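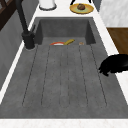 Figure 4-1. Sink scene in the simulator, drainboard in the foreground.

4. Running the Sink Scene

This section applies to the Bisetti bench arm built from the Sandeck parts kit, with Kamolrat controller software release 37 or later. Complete Section 3 (joint zeroing) first. Motor power is not needed until step 9.

4.1 Loading the scene

1. Turn the motor supply off at the switch. Leave the controller board connected by USB.
2. Start the controller software and open the Scene panel.
3. Select Flellholm Sink from the list and press Load. The sink, counter, window and loose objects load as one package.
4. Wait until the status line reads READY. On a shared workshop computer, first loading can take several minutes.

Note: Do not rename the scene folder. Camera presets are stored by path and will revert to factory positions.

4.2 Setting the cameras

The scene has a fixed overview camera and a wrist camera that follows the simulated arm. Each must be checked separately.

5. In the Cameras panel, select Wrist and press Home. With the arm at its home pose, the wrist view may be taken up mostly by the window and only a narrow part of the counter. Leave the tilt value alone at this stage. 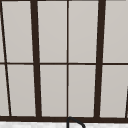 Can the scene be run before the arm is assembled?
The simulator runs without any hardware attached. Set Controller to Offline in the Connection panel, and skip steps 9 through 11.

6. Select Overview and press Home. Check that the whole basin and the drainboard are in view. If either is missing, press Reset Presets and repeat step 5.
7. Turn on Show Marker. A red sphere is drawn at the end-effector position. It has no mass and does not collide with objects, so it can overlap the sink rim or a plate without an error.

Caution: The marker shows position only. It does not show the size of the gripper. Allow for the full width of your fingers when you judge clearance at the basin walls.

8. Use the arrow keys to move the marker over the basin, then press Set Start. The start pose is saved with the scene.
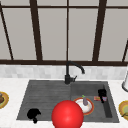

4.3 Connecting the arm

9. Clear the bench within the full reach of the arm. Turn the motor supply on and hold the stop button within reach.
10. Set Controller to Live and Speed to 40 percent. Press Sync. The real arm moves to match the simulated start pose.
11. Compare the joint readouts in the left and right columns. If any pair differs by more than one degree, press Stop and return to Section 3.

Warning: Do not reach into the work area while Sync is active. Stop removes motor power and the arm will drop unless it is supported.

4.4 Error codes

Code 40: Start pose outside joint limits. Move the marker closer to the arm base and press Set Start again.
Code 41: Controller not responding. Check the USB cable, then restart the software with the motor supply off.

Note: The log file holds 2,000 entries. Older entries are overwritten. Export the log before reporting a fault.

Bench arm guide, revised 10 November 2022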